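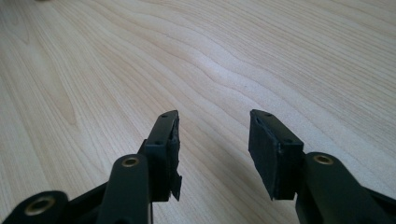

The goats came down at four, and Lefteris Tsolakis had already decided to quit making cheese.

He told Vangelis Karagiannis first, because Vangelis drove the milk truck and would tell everybody else. They stood by the tank in the yard at Garkia while the pump ran.

"Quit and do what?" Vangelis said.

"Sell the milk. Let the plant make the cheese."

"The plant pays nothing."

"It pays on time."

Vangelis wrote the number on his pad and tore off the slip. It said 100 liters. In October it would be half that, and both of them knew it. He put the pen behind his ear and looked up the hill at the cheese room, where the lamp was on.

"Who's in there?"

"Themis. He doesn't know yet."

Themis Christodoulou had worked for the family for 39 years, first for Lefteris's father and then for Lefteris. He had his own way of cutting curd, slow, with a long knife he didn't let other people wash. When Lefteris came in he was lifting the cloth off a round and pressing it with his thumb.

"This one is good," Themis said. "The last batch was too wet. I told you about the salt."

"You told me."

"Two more weeks for this one."

Lefteris sat down on the bench. The room smelled like it always did, sour and clean. There were seven rounds on the low shelf and he knew which restaurant in Kombo was getting each of them. The owner there, Apostolos Pappas, paid late but he put the name of the farm on the menu. Lefteris's mother had kept one of those menus in a drawer with the deeds.

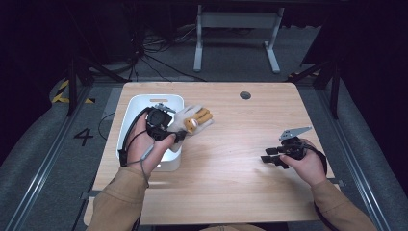 *The table and the bin.*

"I talked to Vangelis about the plant," Lefteris said.

Themis put the cloth back and tucked in the corners. Then he went to the sink and washed the knife, dried it, and hung it on its nail.

"For all the milk?"

"All of it."

"When?"

"After these are sold."

Themis nodded. He took his jacket from the hook and put it on, and then he stood there with his hand on the door.

"The salt is in the blue can now," he said. "I moved it. The old one had a hole."

"All right."

"Turn them in the morning. I'll be late. I have to take my wife to Vodel for her eyes."

Lefteris said he would turn them. He heard the old man's boots on the gravel and then the gate. He got up, washed his hands to the elbow, and looked for the blue can. It was behind the door, full to the top, with a clean spoon in it.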